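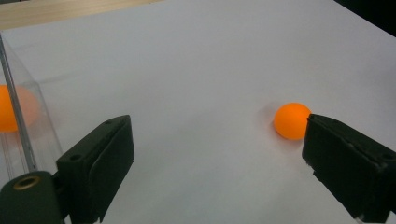
barbier_k
Looking for advice on ping pong balls for a games day at our community hall in August. We need enough for bounce-into-a-cup games, a relay and two proper tables, and I don't want to be chasing money on three different kinds. I'm leaning toward orange for everything. The hall has plain white tabletops like this one, and the ball sitting out on the right is easy to pick up from across the room. We used white balls last year and people kept missing them. The other one is in a clear container, and I'd like to store the whole lot that way so I can tell at a glance what's in there. Any reason not to go orange?

Grisham
No reason for the games. For the two proper tables, ask whoever is playing. Some of our club people won't use orange and will bring their own white ones anyway.

zumby934
Orange is fine. The colour makes no difference to the bounce. What matters is whether you buy one-piece or seamed balls, and for cup games you want the cheapest you can find. They'll get stepped on.

Reltow
Disagree on the cheapest. I bought a bag of 178 for a school fair and a lot of them were egg-shaped. Roll one along a flat table and it wanders off to the side. Kids notice when the ball won't go where they aim it. Mid-range practice balls cost a bit more and we still have most of them.

zumby934
For a relay with spoons? They won't care. Put the good ones on the tables and the junk in the buckets.

Reltow
Then you've got two kinds of orange ball in one hall and they'll be mixed up by lunch.

barbier_k
That is a fair point. Could mark the good ones with a pen, I suppose.

Anatole Vasseur
I run the Friday night group at our rec centre. We write a small initial on ours with a fine permanent marker and let it dry overnight. It lasts well enough. On storage — clear tubs with a lid that clips, not the kind that just presses on. We dropped one of the press-on ones down the stairs with over 100 balls in it. Also keep the tub out of a hot car. They go soft and you get flat spots.

Grisham
How many are you buying? If it's a big lot, ask for a carton price. Our supplier does 3000 to a carton, far too many for one hall, but three or four clubs could split it.

barbier_k
Nowhere near that. We'll have 8 stations, plus the tables. I'll get mid-range orange for the lot and mark the ones for the tables. Grisham, I'll ask the players about white before I order.

Grisham
Ask them soon. Ours took a month to answer.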